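4.2 Simulated tabletop tasks

We tested the Indard kit, a simulation package sold by Vundinard, before running anything on hardware. The kit ships with 60 household objects and a single-arm workcell. Zinhle Shabalala wrote the task scripts, and Themba Xaba checked the contact settings against the vendor's manual. Each of the 6 tasks was run 30 times with the default controller. Lighting was left at the values supplied with the kit.
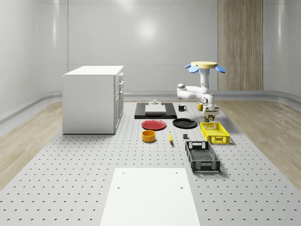
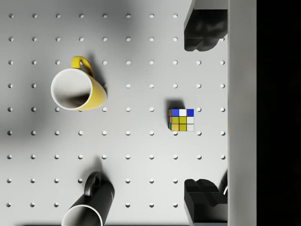 Figure 3. Simulated workcell with perforated table (first) and a view from above of the gripper fingers, a puzzle cube and two mugs (second).

Load time was measured separately, in April, on one desktop machine. The full object set took 116 seconds to load the first time and 30 seconds from cache. We report both values, as the license server restarts the session after each update.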